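**Gallery downloads from the Litositz regatta - 11 files missing**
Opened by: Gizella Győri
Status: still open as far as I'm concerned

I paid for the full digital set from the Bunting class races in May. The order page says 200 files. The zip has 189. Support told me to clear my cache, which I did, and I can't see how my cache would eat 11 photos of boats.

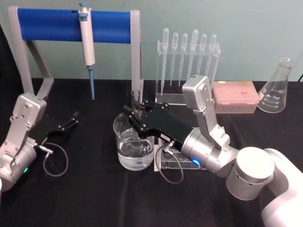

*Pipette stand and beaker, black cloth.*

Tried so far:

- Downloaded again on home internet and at the Pinbridge sailing club. Same 189 both times.
- Opened the zip on another computer. No change.
- Compared file numbers. The gap is one solid run, all from the second start, ending at frame 1,515.

Support's next theory was that my sail number filter was on. It was off, and I sent them a screenshot to say so. 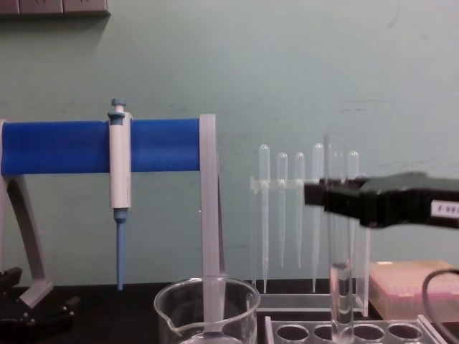
Does the missing run show up in the online gallery?
The thumbnails are all there, but clicking one gives a grey box and a spinning wheel.

Reply from the Pilldale office at 4:25 pm: the zip has been "rebuilt" and I should try again. I did. It's a slightly bigger file with the same 189 photos in it, so I'd like to know what was rebuilt.

My guess is the full-size files never made it to the server. Please get someone to look in the folder

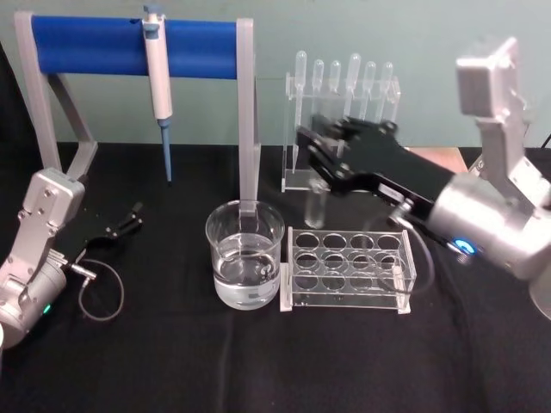
and check the file sizes before sending me another link. I'm happy to take the 11 by email - full size, with no watermark. If they've been lost, say so and refund that part of the order.

Please don't close this ticket until I've opened the files myself. The last one was marked "solved" after 25 minutes and nothing had changed at my end.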